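Grasp detector fires early on clear bottles
Community help > Perception

Posted by serthorpe_lab

We train a grasp-state classifier on wrist fisheye video, 343 episodes, 15 Hz labels, Revovum toolchain. On clear bottles the "closed" label arrives around 4 frames before contact. Opaque objects are fine. Threshold or data?

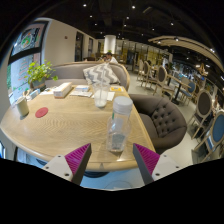
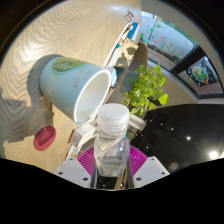
The classifier takes the RGB crop between the fingers and nothing else. Finger width is logged but unused. With the bottle held, the magenta parts show through the plastic, so the crop looks much like an empty gripper with a cap on top.

Cyril Naylor

Data. Feed the finger width in as a second input and relabel from width velocity: closed means the width has stopped changing and is above the empty-close value. Check the offset between the two streams first. A constant lag would show on opaque objects too, so I doubt it's the clock.

goicoechea

had the same, raised the threshold to .9 and it went away mostly

binambridge

Threshold only hides it. Retrain with width, hold out the bottles.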